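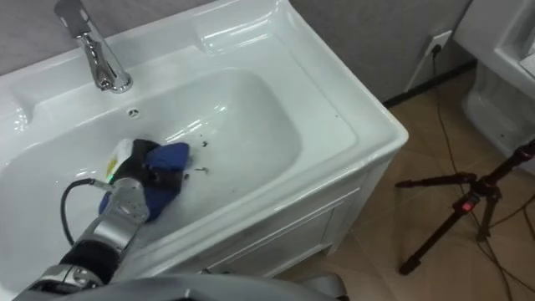

The basin, with a blue cloth in the bowl and dark specks still to be dealt with.

On the care of a white washbasin

The small bathroom is the room in this household that receives the most use and, until December, received the least attention. A decision was taken at the end of that month to put its upkeep on a regular footing, and this post records the arrangements now in force. Several readers wrote after the earlier entry on kitchen worktops to ask for something similar on basins, and it is hoped that the following will be of use to them.

The basin is white ceramic and is set on a white wooden cabinet. It was bought through Civness, whose fitting service was prompt, although the paperwork arrived separately and had to be requested twice. The order number ended in 2934, a detail retained only because it is still written in pencil on the inside of the cabinet door.

White ceramic is a forgiving material in most respects. It does not absorb water and it does not stain easily. It does, however, show every mark. Dark specks which would pass without remark on a stone or coloured surface are plain to see from the doorway, and a basin may look neglected within a day of having been cleaned. Visitors to this household have on occasion been kind enough to mention it.

The method is as follows. All articles are first removed from the rim: soap, tooth mugs, the hand cream that is never put away. Any loose dirt is lifted with a damp cloth. Dry wiping is not recommended, as grit moved about under a dry cloth will in time dull the glaze. The cloth should be bunched in the hand and pressed to the floor of the bowl, then drawn towards the drain in short strokes. Wide circular movements merely carry the dirt up the sides, where it will be found again the following morning.

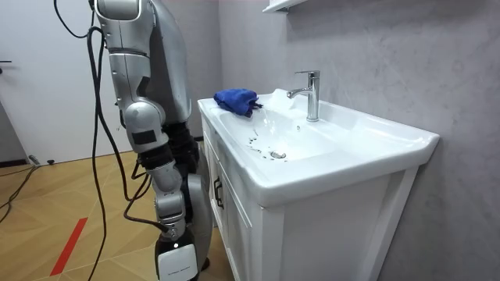

The cabinet and the floor around it are treated on the same occasion. Painted wood should be wiped with a cloth that has been well wrung out and dried straight afterwards, with particular care taken along the bottom edge, where drips collect. A neighbouring household lost a very similar cabinet to swelling at the base after a slow leak, and the cost of replacing it was considerable. The pipes inside the cabinet are therefore checked by hand at each cleaning. A dry finger is a sufficient test.

The drain stopper requires separate mention. Chrome responds well to warm water and a soft cloth, and poorly to almost everything else. A scouring cream was tried on the previous stopper, with regrettable results. Hair and soap gather beneath the edge, and the stopper should be lifted out where its design permits. Where it does not, an old toothbrush worked around the rim will remove the greater part. The same toothbrush serves for the joint between the tap and the basin, which gathers a grey line of its own, and for the overflow.

The overflow is, in the opinion of this author, the most neglected part of any bathroom. It is small, it is seldom looked at, and it can be responsible for a stale smell that is wrongly blamed on the drain. A small jug of hot soapy water poured slowly through it once a fortnight has proved adequate here.

As to cloths, a packet of blue ones was obtained from Movley at the start of the year. They were chosen chiefly so that they should not be confused with the kitchen cloths, which are yellow and are kept in a different drawer. The system has been explained to all members of the household. They are of a reasonable thickness, and they survive the hot wash. The label promises up to 1000 washes, a figure which this household is not in a position to confirm.

The washing-up liquid is the ordinary kind. A specialist bathroom product by Unia was used for a time and did the work perfectly well, but the scent was strong and lingered on the towels -- a matter on which several complaints were received at breakfast. A teaspoon of ordinary liquid in a bowl of warm water has been found to do as well, at a fraction of the price.

Once the loose dirt has been dealt with, the basin is closed and filled, and the cloth is worked through the soapy water along the sides and into the corners. This stage should not be hurried. The water will turn cloudy, and this is no cause for concern. The cloth may be rinsed in the same water while there is still some use in it, although a final rinse under the running tap is always required before it is hung up.

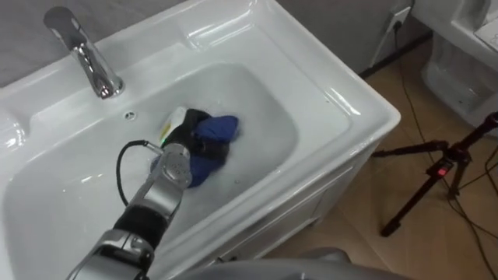 Cloudy water, some foam, and the cloth at work below the tap.

After draining, the sides should be rinsed from the top downwards with clean water. Foam left to dry on ceramic leaves a dull film which is more trouble to remove than the original dirt. The tap is polished last with a dry cloth. In a hard-water district such as this one, drops left standing on chrome will form white spots overnight, and vinegar will then be needed. Vinegar should be diluted, left on for a few minutes only and rinsed away thoroughly.

One question remains unsettled, namely the sealant along the wall. It has begun to darken at one end and does not respond to cleaning. The Wei sealant recommended by the hardware shop is said to be resistant to mould, and a tube has been purchased. The work itself has been put down for 22nd January, when the bathroom can be left unused overnight. A report will follow, together with the long-promised entry on shower screens, for which readers are thanked for their patience.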